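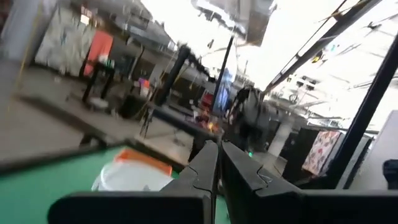 Camden – Mar 4, 2019

Kivanen Snack Grant: Frequently Asked Questions

The Kivanen Snack Grant helps after-school programs, summer programs and weekend clubs pay for packaged snacks. The answers on this page apply to the grant year that opens in June. They replace the earlier version of this page in full. Where an answer differs from the signed grant agreement, the agreement governs.

ELIGIBILITY

Who may apply?

Any nonprofit group, school, library or house of worship that runs a regular program for children or teenagers may apply. The program must meet at least once a week during the part of the year for which funds are requested. A group does not need to have received a grant from us before.

May a for-profit day care apply?

No. A for-profit day care may, however, host a program run by an eligible group. In that case the eligible group must sign the application and keep the records.

Our program is new. Must it have been open for a certain length of time?

The program must have held its first session before the application is sent. Plans for a future program are welcome, but we hold them for the next grant year.

Do you serve programs outside Camden?

Yes, as long as the delivery address is one that Henon Wholesale will serve. Applicants should check the address with Henon before filling out the form. If Henon does not deliver there, a group may still ask to collect its orders at the Camden pickup counter.

May one organization apply for more than one site?

Yes. Each site needs its own form, its own contact person and its own attendance estimate. Sites that share a building count as one site, even if they serve different age groups.

FUNDING

How much may we request?

The most that one site may receive in a grant year is $4000. There is no minimum. Please request what the program can use and store, and not the largest amount allowed. A smaller request is not given less weight in the review.

How are the funds paid?

No money is sent to the grantee. The award is placed as credit in an account with Henon Wholesale, and orders are charged against that credit. A balance statement is mailed with each order and may also be requested by telephone.

May we use the credit for drinks, plates or napkins?

Water and plain milk are allowed. Plates, cups, napkins, bowls and baskets are allowed up to a total of $52 per site for the whole grant year. Any amount above that will be taken off the order before it ships – the rest of the order will go out as normal.

May we buy fresh fruit?

Not through this grant. We know that many programs would prefer it, and the question is asked every year. The supplier account covers sealed, shelf-stable items only. The list of other funders at the front desk includes several that pay for fresh food.

What happens to unused credit?

Credit that has not been spent by the last day of the grant year is returned to the general fund. It cannot be carried over, moved to another site or exchanged for cash.

ORDERING AND DELIVERY

How do we place an order?

Use the order sheet that comes with the award letter. Write the item number, the quantity and the site number on each line. Orders without a site number are sent back. Telephone orders are accepted only to correct a sheet already received.

Is there a smallest order size?

Each order must come to at least one full case. Cases may be mixed if the item is marked "M" on the order sheet. Single packets are not sold.

Can we choose the brands?

The order sheet lists items by type and size. Henon fills each line with the brand it has in stock at the time. If a certain brand must be avoided for dietary reasons, state this in the box at the foot of the sheet, and do so on every sheet you send. Notes from earlier orders are not kept.

What if an item arrives damaged?

Keep the item and its outer box, and report the damage to Henon within two business days. The credit is normally restored with the next statement. Please do not serve food from a packet that is torn, swollen or unsealed, even if only one packet in the case is affected.

Can a delivery be left outside the building?

No. An adult must be present to sign. After two missed deliveries the order goes back to the warehouse, and a fee is charged to the site's credit.

STORAGE AND SERVING

What storage do we need?

A dry, closed cabinet or room that can be locked is enough for most programs. Cases should be kept off the floor and away from cleaning supplies. Older stock should be placed at the front so that it is served first. Sites that share a cabinet with another group should label their shelves.

May children take snacks home?

One packet per child per session may be taken home. Larger quantities may not be sent home, sold or used as prizes.

May snacks be moved into other containers?

Sealed packets may be set out in bowls or baskets at serving time. Food may not be taken out of its packet and stored loose, even in a container with a lid. The printed label must stay with the food until it is served so that staff and parents can read it.

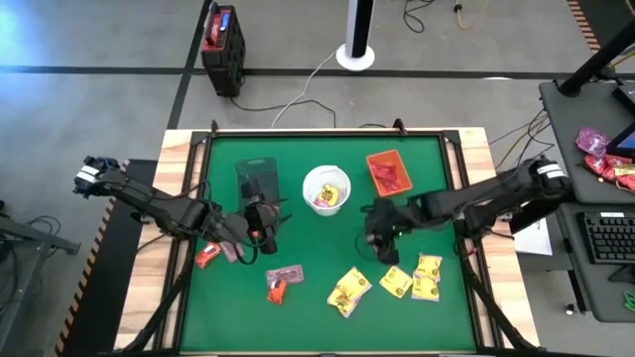

The same rule applies to large bags meant for sharing. A large bag may be opened and portioned by staff at the table, but anything left over at the end of the session must be thrown away. Programs that often have food left over should order single-serve packets instead.

How should we handle allergies?

Each site must keep a written list of known allergies among the children it serves and must check labels against that list before serving. The list should be reviewed whenever a child joins the program. Recipes change, and a snack that was safe in the fall may not be safe in the spring – read the label on every new case. The grant does not provide medical advice, and questions about a particular child should go to the child's family or doctor.

Are there limits on sugar and salt?

Items on the order sheet have already been reviewed. There is no further limit per site, but at least half of the items in each order must be marked "W" for whole grain, fruit or nut-free seed. Orders that do not meet this rule are held until the site sends a corrected sheet.

Do the snacks have to be served by paid staff?

No. Any adult approved by the program may serve. Teenagers may help if an adult is in the room.

RECORDS AND VISITS

What records must we keep?

Keep all packing slips, the allergy list and a simple sign-in sheet for each session. The sign-in sheet may show first names only. Records must be kept until the grant year after yours has ended.

Is a final report required?

Yes. The form is two pages long and asks for total attendance, the number of sessions held and any problems with supply. In the last full grant year, sites reported 1389 sessions in all. Reports that arrive late may affect a later application.

Will someone visit our site?

A visit is possible during any session. We give notice by mail or telephone at least one week ahead. The visitor will ask to see the storage area, the allergy list and the most recent packing slips. A visit usually takes less than an hour and is not graded.

May we publish photographs of our program?

Yes, with the written consent of a parent or guardian for each child who can be recognized. Do not send us photographs of children with the final report. Credit to the grant in newsletters is welcome but not required.

APPLYING

Where can we get the form?

Paper forms are available at the front desk of the Kivanen office, in the lobby of the Stankevičius Building, Camden. Forms may also be requested by mail. Earlier versions of the form will not be accepted.

What must be sent with the form?

Send proof of nonprofit status or a letter on school, library or church letterhead, a schedule of sessions, and a letter from the building owner if the program does not own its space. Please do not staple the pages.

How are applications reviewed?

They are read in the order received and scored on need, storage and past reporting. We received 470 applications for the current year and could not fund all of them. Applicants receive a decision in writing whether or not an award is made. Scores are not shared by telephone.

Can a decision be appealed?

A group may ask in writing for a second reading if it believes that a fact in its application was misread. New information cannot be added at that stage. The result of the second reading is final.

Can we correct a mistake after sending the form?

Small corrections, such as a telephone number or a contact name, may be sent on a separate sheet with the site address written at the top. Changes to the amount requested require a new form.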